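April, notebook, folding jobs. Entry started 9.40.

Went through the handling rules for the hand-held grippers again, as the Plevport copy and the Utel copy have drifted apart. Same headings, different wording under 4. I have taken the Plevport text as the base and marked changes in the margin. Version number stays at 111 until both sites have signed.

Rules as they stand for garments on a bed:

- Check pivots and pads before the first take. A pad that has shifted on the jaw gets reseated and the check is repeated.
- Fingers open on approach. Close only when the cloth is between the pads.
- Grip on a folded edge, hem or waistband. No gripping on loose threads. A frayed hem may be held above the fray.
- Free hand stays off the garment from the start of the take to the end.
- Rivets, zips and buttons stay outside the pads. They mark the ribs.
- Bedding is left as found. We don't smooth or swap sheets between takes.

Denim gets a longer note than the shirts and towels do. It is stiff, the layers slide over one another, and people squeeze harder than they need to.

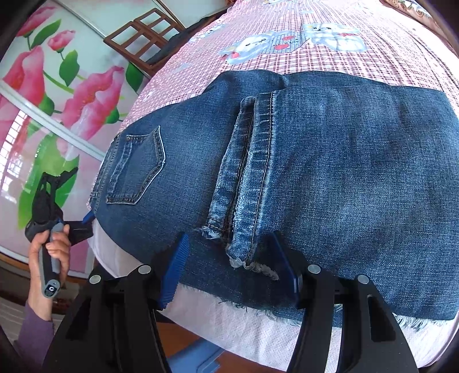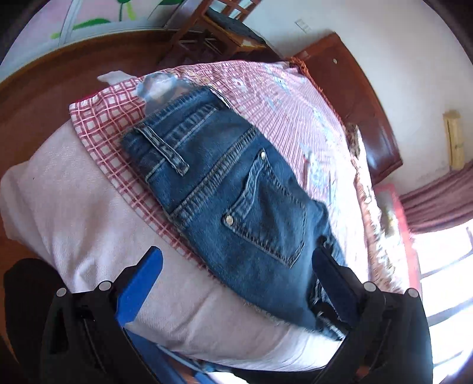
Rule on rivets needs rewording. Utel reads it as "never touch a rivet", Plevport reads it as "never close on one". Second reading is the one we meant. Proposed text: "The pads must not be closed on metal parts. Contact in passing is allowed and is not logged."

The fray rule also wants a limit. Above the fray is clear enough on a neat hem, but on a ragged one the threads hang at different lengths and two people will pick two different places. I would say above the last full row of weave and leave it there.

Log count so far for denim is 916 takes against a plan of 1,280. Of the rejected ones, most were late closing or a hand on the cloth. Few were pad faults. I think the pad check is doing its job and shouldn't be cut to save time, which Sundevden have asked for twice now. Reply sent: no change to the check, but it can be done while the previous take is saving.

Nägeli sheet on jaw wear arrived. It gives a swap interval in hours of use. We log takes, so it can't be applied directly. Either we start logging hours or we swap on appearance. For now: swap when any rib is worn flat, note the gripper and the take number.

To do:

- send reworded rivet and fray rules to both sites
- add the open-on-approach rule to the Utel copy, it is missing there
- order pads, up to 4 sets per site
- ask Plevport what they do when a layer slips out mid-fold. Ours says carry on and tag it. Theirs says nothing.

Stopped 12.15. Margin changes still need typing up.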